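To: Dorkby and Stesby Allotments list
Subject: Re: Water charges and the new standpipes

Dear all,

Thank you for the replies received so far. The question quoted below has been raised by several plot holders, and the Association's answer is given here so that it may be read by everyone on the list.

> The notice at the Stesby gate says that the water
> charge will go up from September. Does this apply to
> half plots as well, and will the troughs be taken out
> when the standpipes go in? I cannot carry cans from
> the far end and would like to know before I renew.

The new charge applies to all plots. Full plots will pay 26 pounds a year and half plots 21 pounds. The difference is small as most of the bill is a standing charge, which the water company sets for the site as a whole. The bill for last year came to 2971 pounds across both sites, and the old charge did not cover it.

The troughs at Stesby will stay in place. There will be 2 new standpipes, one beside the lower path and one near the Matoušek hedge, and the pipe will be laid along the existing track so that no plot loses ground. Members at Dorkby will see no change to their taps this season.

Hoses may be used for filling butts but must not be left running unattended. Please keep to the hours on the gate notice – before 10 in the morning or after 5 in the afternoon – during dry spells. Washing of tools or produce in the troughs is not allowed on either site.

Those who wish to give up a plot should write before the end of September. Plots given up after that date will be charged for the full year. Requests to move from Stidomham Lane to either of the other sites will be taken in the order in which they arrive, and nearly all of those now waiting have asked for Dorkby.
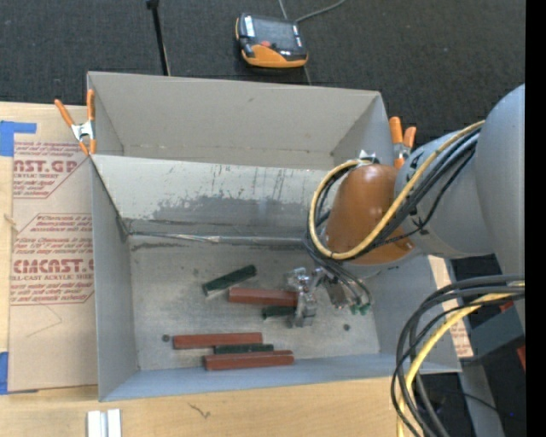

Grey metal bin with sloping divider, on a wooden tabletop.

Questions on individual accounts should be sent to the Secretary and not to the list.

Yours faithfully,

The Secretary
Dorkby and Stesby Allotments Association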